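Keeping towels soft and absorbent

Posted in Laundry by Costel Stan
January 5, 2021

Most towels that feel like cardboard are not worn out. They have a build-up of detergent and softener in the loops, and it can be washed out over a weekend. Try this before you replace anything.

Strip wash first

Run the towels through a hot cycle with no detergent and one cup of white vinegar in the drum. When that finishes, run them again with half a cup of bicarb soda and nothing else. Don't put the two in together, as they cancel each other out. Dark colours may lose a little dye on the first go, so keep them apart from the whites. Check the care label before using hot water on anything with a trim.

Cut back the detergent

The scoop that comes in the box is too big for most loads. I use half of it for a full drum of towels and a third in a front loader. If you still see suds in the final rinse, use less next time. Leave fabric softener out altogether. It coats the fibres and the towel stops drinking up water.

Drying

Give each towel a hard shake before it goes on the line, and another when it comes off. This lifts the pile. On a hot still day they will go stiff whatever you do – bring them in slightly damp and finish them with 20 minutes in the dryer on low. Wool dryer balls help. Tennis balls work too but they are noisy. 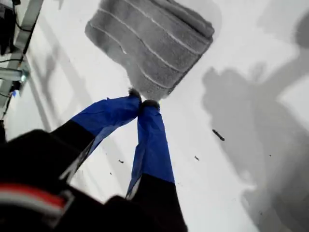

Grey striped terry towel, folded.

Folding and storing

Fold lengthwise in thirds, then in half, then in half again. Put the folded edge facing out on the shelf and the stack will stay straight. Towels should be completely dry before they go in the linen cupboard, otherwise the whole shelf picks up a musty smell by the end of the week. Put clean ones at the bottom of the pile and take from the top so they all get the same wear.

Musty towels

Soak overnight in a bucket of warm water with oxygen bleach, then wash as normal. If the smell comes back after one use, look at the machine. Pull back the rubber door seal and wipe out whatever is in there, clean the filter, and run an empty hot cycle. Leave the door ajar between loads.

Pulled loops

Snip them level with the pile using nail scissors. Don't pull. A snipped loop will not run the way it would in a knitted jumper.

Old towels

Cut them into squares for the garage and keep one large one in the car boot for wet dogs. Animal shelters often take the rest, but ring first.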